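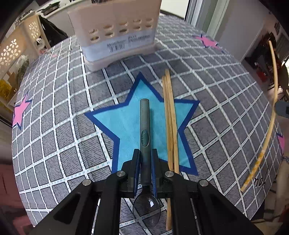 Tablecloth

A tablecloth is a piece of cloth spread over a table, either to protect the top from scratches and stains or simply to make the table look nicer for a meal. Tablecloths are among the most ordinary of household textiles, and they turn up in kitchens, restaurants, church halls and picnic grounds in more sizes, weights and patterns than any one article could hope to cover. Some are kept folded in a drawer and brought out for holidays, while others stay on the kitchen table from one year to the next and come off only to be washed.

Materials

Linen was for a long time the cloth most people thought of first. It is strong, it takes a crease well (too well, anyone who has ironed it might say), and it grows softer with washing. Cotton is cheaper and easier to look after, and over the last century it has taken linen's place in most homes. Polyester and cotton blends dry quickly and need little ironing, so they are popular with restaurants and caterers. Coated cloths, sometimes called oilcloth after the older fabric treated with linseed oil, can be wiped clean with a damp sponge and are a great comfort to families with small children.

Damask deserves a word of its own. It is a woven cloth whose pattern comes from the weave itself, so that a plain white damask shows its flowers and vines only when the light falls across it. Good damask cloths were often part of a wedding chest and were handed down with real care, mended at the folds when the threads began to give.

Patterns

Checks and grids are among the oldest and best loved patterns, partly for the happy reason that they are simple to weave. Gingham, with its even checks of white and one color, is closely tied to picnics and diners. Windowpane patterns use thin lines set far apart on a plain ground, and they look calmer on a big table than a small check does. Stripes, borders and scattered flowers are also common. Printed cloths allow finer detail than woven ones at a lower price, though the back of the cloth is usually paler and the color may fade along the folds sooner than one would like.

In her household handbook A Table for Everyone, Bernice Asamoah advises pairing a busy cloth with plain dishes and saving the patterned china for a solid color. Her fellow writer Senyo Gbeho takes the other side entirely, and his chapter on mixed patterns in the same book is still cheerfully argued over by people who enjoy setting a table.

Size and drop

The part of the cloth that hangs over the edge is called the drop. For everyday meals a drop of 8 inches is comfortable, long enough to look finished and short enough to stay out of people's laps. Formal tables call for a longer drop, and buffet tables are often covered right down to the floor. To find the size needed, measure the length and width of the table and add twice the drop to each. A round table needs only its diameter plus twice the drop.

Hems vary too. A narrow machine hem is usual on everyday cloths, while better ones may have a wide mitered hem, with the corners folded on the diagonal so that they lie flat.

Care

Stains are best dealt with while they are fresh. Red wine and berry juice should be blotted and rinsed with cold water, and grease responds well to a little dish soap worked in with the fingers before washing. Candle wax is easier to lift once it has gone hard; whatever is left can be drawn out with a warm iron over brown paper. Linen irons best while it is still slightly damp. Cloths that are used only once or twice a year do well rolled on a tube, and if they must be folded it helps to change the folds now and then.

Collections

The Aryee Collection of household textiles holds 990 pieces, many of them tablecloths given by local families along with notes on where they were bought and which meals they were used for. Its catalog was put together by Amerley Wumbei and Nkrumah Alhassan, and a small display of 27 printed cloths is changed each August.

See also

Napkin
Place mat
Table runner
Table setting

This article was last revised on 2024-07-20.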